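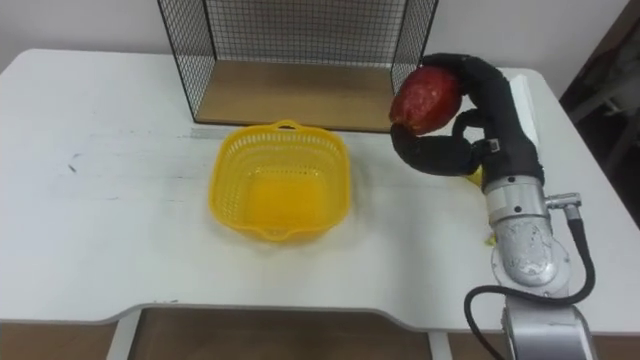 FRUIT BASKET THREAD, PART 2

Ok so the fruit bowl is dead, long live the yellow plastic basket. Several of you asked how I'm setting up the new fruit spot so going post by post, sorry for typos, doing this between loads of washing

Basket first. Holes in the sides. That's the whole feature. Fruit sitting in a solid bowl sweats in our summers and by February I was binning something every second day

Got mine at the Millbridge market, one of those tables with a bit of everything. 7 bucks. Handles at both ends so you can carry it over to the sink without fruit going everywhere

Empty it completley before you put new stuff in. Don't just tip fresh on top of old. Old mango at the bottom = regret

Mangoes: sniff the stem end, gentle squeeze. Little freckles on the skin are fine. Wet soft patch - eat it today or cut it up for the freezer

Red ones stay red whether they're ripe or not so colour tells you nothing. Took me years to work that out. Years

Next, the shelf. Black wire mesh cube, open at the front, with a wood board for a floor. Lives at the back of the white table against the wall. Air gets in the sides, fruit's off the benchtop, done

White table shows every scuff btw. Bicarb paste and a damp cloth, bit of elbow grease. Gets most of it. Not all

Also a standing desk makes a bloody good fruit table. Wind it up to bench height and no more stooping. Mine's got a glossy top so juice wipes straight off

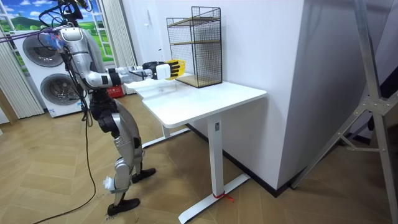

Begović reckons wire shelves leave grid marks on soft fruit and you need a tea towel underneath.

Fair point if you put fruit straight on the mesh. Mine sits on the board, no marks so far. Tea towel wouldn't hurt with stone fruit though

Ok loading order. Heavy round stuff goes in first, against the side. Long stuff over the top on a diagonal. Don't cram it, one layer and a bit is plenty

Stem end can poke out over the rim, who cares

And lift it with two hands once there's fruit in. I did the one-hand thing exactly once, chased a orange down the hall 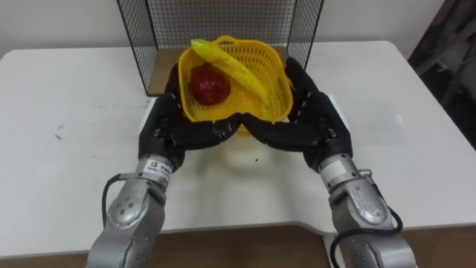

Do you wash everything before it goes in the basket?

Only the stuff with skin we eat, and only right before eating. Water sitting on it makes it go off quicker. Mangoes get a rinse before I cut them, same deal.

Last bit - basket gets a scrub every 5 days or so, old toothbrush for the holes. Warm soapy water, upside down on the rack to dry

Part 3 will be the pantry shelf if I ever finish the bloody thing. Washing machine's beeping, gotta go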